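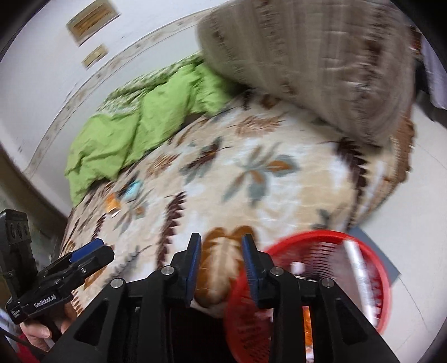
Photo: Uretti project, bedroom set

I spent most of this week on the Idara loader, the part of our code that reads the recordings from the hand-held grippers and turns them into training samples for the policy. The bedroom set has 3,980 segments. After my first filter only 1,210 were left, and I did not believe this number.

The filter throws away a segment when the camera pose jumps between two neighboring images. Many jumps were false. A bedspread with big leaves gives the tracker plenty of points to hold, but cloth moves when somebody touches it, and then the tracker thinks the camera moved. Motion blur makes it worse. I now give less weight to points in the lower half, where the fingers and the soft things usually are, and I wait 5 images before I call it a jump. 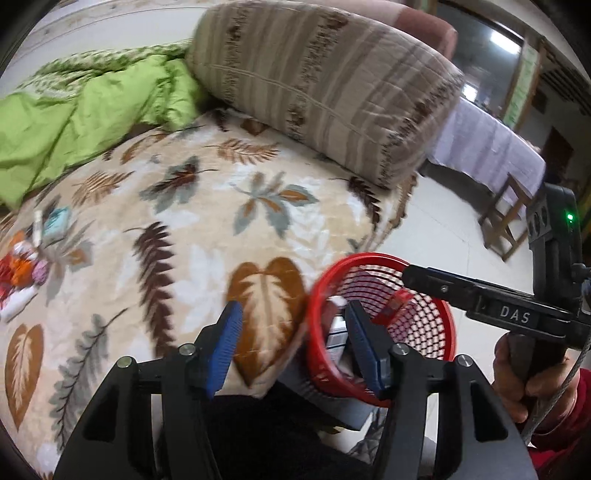 Right blue pad against the red basket.

The mesh basket is a different problem. Our segmentation model, Grudier, fills in the square openings and treats the basket as a solid wall, so the items inside lose their depth values. I tried a smaller patch size and it helps a little, but training takes 54 minutes more per run.

The next thing is to match the clocks of the left and right grippers. Ding, our small sync script, still writes the offset with the wrong sign when the right one starts first.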